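Kiltement - simulated bathroom episodes for a garage-built arm

README, last touched in August

Hello, and thank you for stopping by. Kiltement is the simulation side of an arm I have been putting together in the back half of our shared workshop, and this folder holds the practice episodes I generated before I was brave enough to let the real thing near anybody's sink. I have tried to write down everything I would want to know if I were picking up someone else's data, plus a few things I probably wouldn't, so feel free to skip around.

What you get

There are 1,239 episodes in the main folder and 93 more held back for testing. Please don't train on the held-back ones, tempting as it is, or the numbers you get won't mean much next to mine. Every episode is one attempt at one small job in a rendered bathroom, and each comes with the rendered views, the joint positions, the gripper command and a line of plain text saying what the arm was asked to do. The text lines were typed by hand over a good many evenings, so the wording wanders. Sometimes I wrote "counter" and sometimes "vanity," and for a while I was very fond of "washstand." I left all of that in, and I think a model is better off for hearing a thing said in more than one way.

The rooms

All of the rooms come out of a small layout script called Drelov, which places the fixtures, picks a wall color and then scatters things on the flat surfaces. Oğuzhan Yüksel wrote the first version for a kitchen and was kind enough to let me bend it into a bathroom. It still has some kitchen habits. If you dig into the config you'll find a setting named stove_gap, and that is the space between the toilet and the vanity. I keep meaning to rename it, but three other scripts read it and I am a coward about these things.

The fixtures are plain shapes with smooth shading and very little fine detail. I did try nicer materials for a while - they were lovely - but my old desktop took most of a night to render a single batch, and I wanted to change things and look at the results over the same pot of coffee.

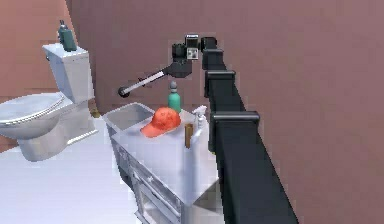 The clutter list is short and a bit silly, and it grew out of whatever free models I could find that loaded without complaint. Bottles make up a lot of it. There is also a baseball cap, and I'm glad I kept it in, for it has a soft awkward outline that a bottle doesn't have, and early policies would steer a very long way around it. Drelov draws objects at random and doesn't check whether the result looks like a bathroom anyone lives in.

Collisions

Thin objects are checked at a finer step than the rest of the arm, and you should keep it that way if you rerun anything. With the coarse step, a long tool can slip clean through the neck of a bottle and the log will cheerfully report no contact. I lost a whole early batch to that. The setting is contact_step in the Tóth config (Tóth is the controller, both in simulation and on the bench), and the value in this folder is the one I trust.

Known problems

The arm often hides part of the counter from the view. I thought about throwing those episodes out and decided against it, as the real camera mount in the workshop has the same trouble.

Lighting hardly changes between episodes. Anything you train here will want some extra variation before it meets a real window.

In version 2 the gripper command is stored as open fraction, while the first version stored it as closed fraction. If your gripper does everything backwards, start there.

Using it

Unpack the archive next to the Prakgate loader, point the loader at the folder and run the check script once. It takes about 3 minutes on my machine and prints the name of any file it can't open. You are welcome to use the episodes for whatever you like, and if you find a mislabeled line, do send me the episode name and I'll fix it in the next upload.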